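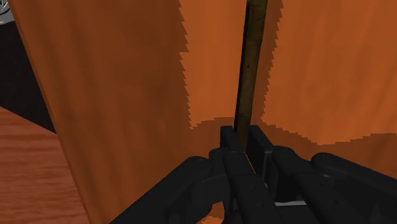

Fig. 4. Orange panel with dark brown wooden rod (rendered view).

4. Putting up your Prundberg desk screen

By now you should have everything out of the box and laid on a blanket or an old towel. If you skipped the unpacking section (plenty of us do!), please go back and check the parts list before going any further, as it is much easier to send for a missing foot now than when the screen is half up.

The Prundberg comes in two widths. The Stata is the single, at 387 mm, and the Essien is the wider one, at 617 mm. Both go together in the same way, and where a step is meant for only one of them we say so. Covers in the Bandska range fit either frame, provided you ordered the matching width.

You will need the small hex key from the parts bag, a soft pencil, a tape measure and a dry cloth. An extra pair of hands is nice to have for the Essien, though you can manage alone if you take your time over it.

4.1 Choosing the spot

1. Clear the desk and wipe it down. Let it dry completely before you put the feet on it, or the pads won't grip as they should.

2. Decide where the screen is to stand and make a light pencil mark at each end. Leave a gap of at least 10 mm between the screen and any wall, so that the cover can hang freely and you can get your fingers behind it later on.

3. Sit down in your usual chair and have a look. It is surprising how different a screen feels once you are sitting behind it, and moving a pencil mark is very little trouble compared with moving the whole thing.

Note: If your desk stands by a window, do think about the afternoon as well as the morning. A strongly coloured cover can look like two different colours once part of it is in shade, and you may prefer it turned a little away from the light.

4.2 Fitting the feet

4. Lay the frame face down on the blanket with the slots towards you.

5. Push a foot into each slot until it stops. The longer side of the foot goes to the back.

6. Put in the screws by hand first, all of them, and only then go round with the hex key. If you tighten one fully before the others are started, the frame can twist ever so slightly and the last screw will be a nuisance.

7. Essien only: fit the middle foot in the same way, between the other two.

Caution: Do not use a powered screwdriver. The threads are fine ones and will strip very easily, and a stripped slot cannot be mended at home.

4.3 Fitting the cover

8. Give the cover a good shake and let it rest for an hour or so if it has been folded. Most of the creases will drop out without any help from you.

9. Start at the top corners and work downwards, smoothing with the flat of your hand as you go. Tuck the lower edge under last.

10. Stand the screen on your pencil marks and press down gently over each foot. Hold it there while you have a slow breath or two, and then let go.

Caution: Please don't hang bags, headphones or coats from the top edge. The screen is made to stand by itself and has not been weighted for anything more.

4.4 If it wobbles

A small wobble on the first day is nearly always the desk. Slide the screen a little way along and try again. If it still rocks, loosen every screw by half a turn, press the frame down squarely on the desk and tighten them again in a different order. Should one foot remain off the surface after that, add one of the thin felt pads from the parts bag.

Cleaning and washing the cover are dealt with in section 5.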